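Retby Community Boards > Food and Drink > Coffee

Topic: Hot drinks on a long drive, what do you do?

mapleandrye
Posted 16 September 2020

OK so we're doing the drive up to my sister's in November, 122 miles each way, and the last 75 of that is the two-lane road with basically nothing on it. Last year we stopped at the gas station in Laizer for four coffees and by the time we got over the ridge I had a lap full of hazelnut creamer. Two of the cups went over on the first real curve.

I'd like to bring our own this year. Do you all use one big thermos and pour at the pull-offs? Individual travel mugs? My husband says just buy it at the counter and hold it, but he's the one driving, so he isn't the one holding anything.

Corbel_Jim
Big thermos, every time. I've had the same steel Ustance for 16 years and it keeps coffee hot from breakfast until well past lunch. Fill it with boiling water first, let it sit while you load the car, dump that out and then put the coffee in. Makes a bigger difference than the brand does.

Nandi Dlamini
I did the thermos thing for years and I'm going to disagree with Jim. Coffee that sits in a thermos for hours tastes like the thermos, I don't care how good it is. Tea is even worse! We switched to individual mugs with the screw lids and everybody gets what they want in them. My youngest has cocoa, I have black tea, and there's no pouring in a parked car with the wind coming through the door.

Corbel_Jim
If it tastes like the thermos then the thermos needs cleaning. Baking soda and hot water overnight, and take the rubber ring out of the lid and do that separately. I'd bet money it's the ring.

Nandi Dlamini
I clean the ring, Jim.

tuesdaysoup
lol

I'm on team "buy it on the way" but with one rule, which is no cup goes in the car without a real lid that clicks. The flat ones with the tear-back tab are useless. The place in Laizer has both kinds, they're in the drawer under the napkins and you have to ask.

Also don't let them fill it to the top. Ask for room even if you drink it black. That inch of air is what saves your pants.

mapleandrye
See, I did not know there was a drawer. That's useful, thank you. What about when you've got more cups than holders though? We've got two in front and the back ones are the flimsy fold-out kind that won't take anything bigger than a juice box. My mother-in-law is coming this time too.

Hòa Từ
Get a Toladier box, the soft-sided one with the dividers. It's made for wine but it holds 6 travel mugs standing up and you can wedge it on the floor behind the passenger seat. I paid too much for mine, but it has been to the coast and back more times than I can remember and I've never had a spill in it.

It won't do paper cups very well, I should say. They're too narrow at the bottom and they lean.

tuesdaysoup
For paper cups you want the molded pulp carrier, the four-cup kind. They're free and they work way better than people think, so long as you put it on the floor and never on a seat. Seats slope back. And if you've only got two drinks, put them in opposite corners so it stays balanced. I keep a couple flat in the trunk and they last for ages if they don't get soaked. The light brown one in this picture is the kind I mean.
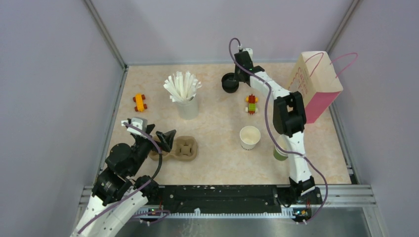 Corbel_Jim says those carriers are fine for a trip across town but he wouldn't trust one over the ridge, and he's had the bottom go soft on him when a lid leaked. I drive that ridge twice a month and I've had that happen once, and it was a root beer with no lid on it at all, so I'm not sure it counts.

Corbel_Jim
I said that in the other thread and I stand by it. Pulp and liquid don't mix. Put a dish towel under it at least.

mapleandrye
A dish towel I can do. I think I'm going to split it - a thermos of coffee for the two of us up front, screw-lid mugs for the kids, and a carrier in the trunk in case we cave and stop in Laizer anyway. Which we will, they have the good donuts.

Nandi, what mugs are you using? I looked at some at the hardware store but the lids had about nine pieces and I know I'd lose one the first week.

Nandi Dlamini
Just the plain ones from the grocery store, the lid is one piece plus the ring. Get different colors or you'll be drinking somebody's cocoa. And preheat them the way Jim does his thermos, he's right about that part.

Corbel_Jim
Thank you.

Hòa Từ
Bring extra napkins too. The wipes freeze if you leave them in the car overnight up there.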